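How to Face a Shelf of Chip Canisters

Store Basics, part 8 - for new floor staff at Keltix shops

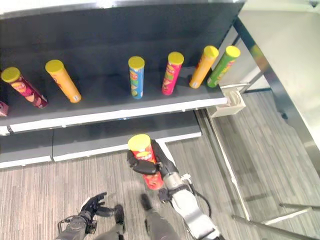

How often should a canister shelf be faced?

Twice a shift is enough for most stores, once before opening and once after the afternoon rush. Shelves near the registers may need a third pass.

What you need

A dry cloth, a damp cloth, and the shelf plan for your bay. Plans are kept in the Pfeiffer binder at the service desk. Snacks start on page 200.

Steps

1. Stand up any canister that is leaning or lying down. Hold it by the body, not the lid. Lids can pop off, and a canister with a loose lid goes to the back room for checking.

2. Slide everything to one side and wipe the shelf surface with the damp cloth, then the dry one. Wipe the front edge strip too. White trim shows fingerprints quickly.

3. Check the dates. Oldest stock goes in front.

4. Put the flavors back in plan order. Go by the plan, even if last week's order looked better to you.

5. Turn each canister so the logo faces straight out. Price stickers and small labels go to the back.

6. Pull the front row up to the edge, leaving a finger's width so nothing tips over when a customer reaches in.

7. Close up the gaps. If a flavor is sold out, leave its space open and scan the shelf tag. Do not fill the space with the flavor next to it - the reorder count will come out wrong.

Canisters that keep falling over

Check that the shelf is level. On the older Netex units the brackets can slip down one notch on one side. Take the stock off before you move a bracket.

Stray items

Small boxes and other products left among the canisters go in the returns cart. Empty the cart before you clock out.

Updated 8 June 2024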